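## 6. When the gripper drops or misses a part

Sooner or later your simulated arm will close its fingers and come up with nothing, or let go of a small block sooner than you asked it to. Please don't be discouraged - we spent most of one April on this fault ourselves, and the steps below are the ones Anitha Shenoy still follows when a Ploketti run goes wrong.

1. Pause the run and save the log before you touch anything else.
2. Open the Indach panel and find the grip force. It should read 40. If it reads 37 or lower, set it back and save.
3. Reload the table layout, then lower the open gripper over the plate and stop there.
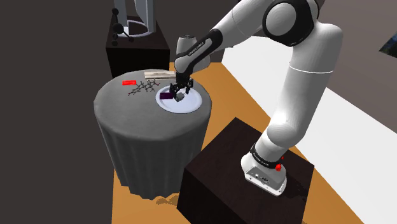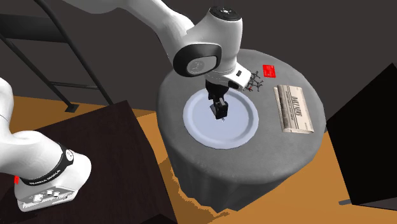
Both views have the gripper above the plate, which is the pose you want for the next steps.

**Why does the gripper let go when the force setting is correct?**

Most often the contact friction has gone back to its default after an update, so the fingers press hard enough but the part slides out. Set the friction again and restart the session.

4. Run 32 test grasps at slow speed, and write down the number of each one that fails.
5. If the failures carry on, send the log to Karthikeyan Annamalai, along with your layout file.

> **Caution:** Never copy a raised grip force from the simulation over to a real arm. Keep hands well away from the fingers during any first test, and have the stop button within reach.

Note: logs longer than 200 lines are split into two files. Please send both.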